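Refilwe Makhubela has run the glassware store at the Tretari teaching laboratories for eleven years. The store is a long room on the ground floor with one door, one window and shelving on three sides. At the last stock check it held 3,240 pieces of glass, from test tubes up to flasks too big to carry in one hand.

"People think it's a cupboard," she says. "Then they come down and see the shelves."

She trained as a lab technician and spent her first years preparing reagents. She moved to glassware when the previous storekeeper, Wanda Wróbel, retired, and expected to stay for a single semester. Wróbel left her a card index, two drying racks and a handwritten page on how to stack evaporating dishes. The card index is gone now. The page is still taped inside the door.

Her day starts at seven, before the first classes. Trays that came back the afternoon before are washed and dried by then, and she puts everything away herself. She checks each piece against the light for star cracks, the small ones that spread when the glass is heated. Anything doubtful goes in a blue bin for the glassblower, who comes in once a month.

"If I can feel it with a fingernail, it goes in the bin. If I can see it but not feel it, it still goes in the bin, but I'm sadder about it."

In an average year the labs lose up to 165 pieces. Makhubela keeps a tally by type, and for a long time the top line was round-bottom flasks. They cost more than beakers, they can't be put down just anywhere, and students who have used flat-bottomed glass all through high school forget that.

"You see the hand go down to the bench and you see them let go," she says. "It doesn't fall at first. It rolls. They have time to watch it."

For years the labs used cork rings. Cork is cheap and kind to the glass, but it soaks up spills and goes crumbly at the edges, and the rings had to be bought in every size. A small flask in a large ring leans over. Students took whichever one was closest.

The change came in November, when Zofia Pawłowska, who teaches the second-year organic course, asked for something that would take more than one size. Makhubela ordered a few types to try. The ones she liked were squat orange-red cylinders with steps going down inside, one ring within the next, so that a small bulb sits low and a bigger one rests on a wider step.

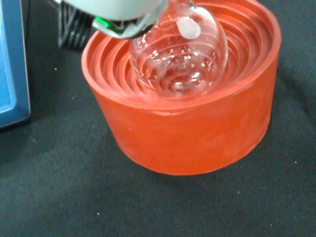
Glassware and Stores Team, Tretari Teaching Laboratories

She has strong views about the color. The benches have dark covers for the practical classes, and clear glass on a dark cover is easy to miss with an elbow. "Orange you don't miss. Even when the flask is empty you know there's one sitting there."

She also likes that you can see the steps through the glass. It makes the students look at the flask, she says, and when they look at it they notice if it's dirty.

The labeling is another matter. Many of the flasks have a small white patch for writing on, and Makhubela asks for pencil. She gets ballpoint, marker and once nail polish. Pencil comes off in the wash. Marker needs solvent and a cloth, and she does those on Friday afternoons with the radio on.

Pawłowska says her classes have become quieter. "I used to hear glass on glass all through the session. Now I mostly hear talking, and I can do something about that."

Not everyone was in favor. Maja Wasilewska, who looks after the research floor upstairs, has kept her cork rings and says she will go on using them until they fall apart. Makhubela has set aside a box of old ones for her - the better ones, she adds.

The next job is the shelving. The present shelves are metal with a low lip, and the larger flasks stand in cardboard trays that sag in the middle. She has asked for deeper shelves along the window wall and has been told to expect an answer before summer. In the meantime she has moved the heaviest pieces down to knee height and put the funnels where they used to be.

Asked what she would like students to know before their first practical, she thinks for a while.

"Use both hands," she says. "And bring the stoppers back. I have 593 flasks that take a stopper and I do not have 593 stoppers."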